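**Can a robot arm put away a kitchen yet, or is it still demos?**

Asked by Keegan Quinlan

I've been going down a rabbit hole on home robots since September and I can't stop. Every clip I find is a machine folding one shirt very slowly. What I want is duller: somebody makes lunch, leaves the counter a mess, and a machine wipes it, shuts the drawers and puts the pot where it goes. We're a household of two with a small kitchen and I'd happily give up a yard of counter for it. Is this a "save up and wait" thing or a "check back when you're retired" thing? Happy to hear from people with hands-on time, even if it's bad news!

---

**Answer from Thenmozhi Namboodiri** (accepted)

Bit of both, and I say that as a huge fan. I help run the practice kitchens at Anddale and have watched a lot of chores go right and wrong.

Picking up one thing and putting it down somewhere else is good now, better than I expected to see so soon. Solid shapes are easiest: a jar, a block, a piece of toy food. Last month I scored 19 tries at moving a toy lemon from a plate to a board and 17 were clean. I may have cheered.

Drawers are so-so. The arm has to find the handle, hook it and pull along the line of the slides, and if it pulls a little crooked the drawer binds. A long bar handle helps a lot compared with a knob. Levers on faucets are similar, only the lever moves in a curve and the fingers have to follow it around.

Then the stuff that is still hard:

- cloth of any kind, so towels, and wiping with them
- clear plastic and glass, which depth cameras often misread
- anything tall leaning in a pot, where a small bump changes the whole job
- doing six of these in a row without a person stepping in

That last one is your question, really. Each step can be decent and the whole cleanup still falls apart by step four. Look at how much is going on in an ordinary amount of counter:
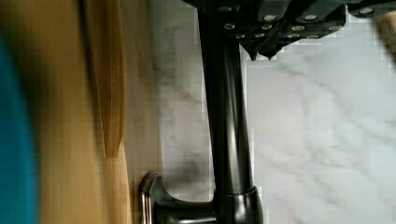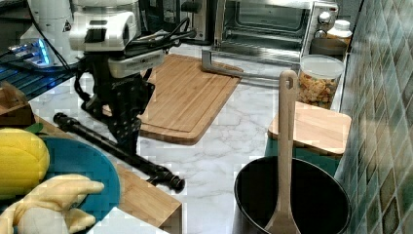
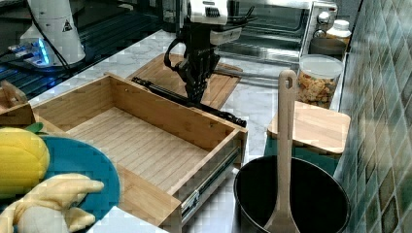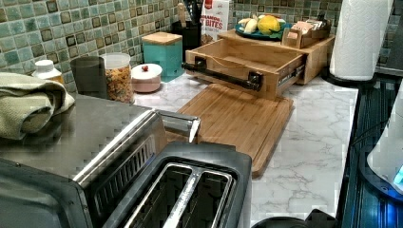

### What I'd do in your shoes

Wait on the full cleanup. If you like tinkering, get a small secondhand arm, clamp it to a table and teach it one chore. Sorting tea packets is a great first one because a dropped packet costs you nothing. You'll learn more in a weekend than from all those shirt videos, and it's so much fun the first time it works!

---

**Answer from Laurier Doucette**

Agree with most of that. I'd add speed. My shop has a Grallell arm that loads parts into trays and it's great, but the trays are bolted down and the parts come in the same way up every time. I tried it on our break room dishes for a laugh. 13 minutes for a mug, a bowl and a fork, and the fork ended up under the rack. Still the best lunch break we've had.

Kitchens move around on you. That's the whole problem IMO.

---

**Answer from Bhavana Murthy**

get a dishwasher lol

> **Comment, Keegan Quinlan:** Have one. It doesn't load itself. Thenmozhi, thank you, this is exactly what I was after. Does the clamp-on arm need a camera on the wrist or is one looking down from a shelf enough?

> **Comment, Thenmozhi Namboodiri:** Start with the shelf. Add the wrist one when you get to drawers, the arm blocks its own view of the handle.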